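Spent the evening making a state capitals crossword for my fourth graders. It has 12 clues and took me longer than it took some of those states to get admitted to the Union.
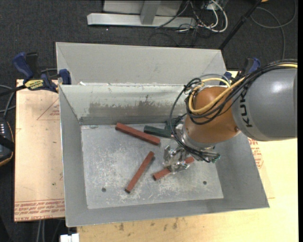
Kwok-wai Lam wants to know why Pierre is in there when no child has ever spelled Montpelier right, and Montpelier would at least fill up the grid.

Fair. Montpelier is now 9 across. Pierre stays, I need the R.

The free puzzle maker I use is called Tokmont. It will build you any grid you like and then put the answer key on the same page as the puzzle. Last year the whole class finished in 2 minutes and I was proud of them right up until recess.

There's a paid version that moves the key to its own sheet. I have scissors.

Also bought a bundle of 643 geography worksheets from a seller called Markusham Classroom. Nearly 600 of them are the same blank map with a different holiday border. I now own Ohio with shamrocks — also Ohio with turkeys.

Two of my clues were "city in New York that isn't New York City." One kid in the trial group wrote "Buffalo" both times, and kept going past the squares and into the margin. I gave half credit for commitment.

Rivers are next, in June, if the copier lives. Mississippi gets its own page.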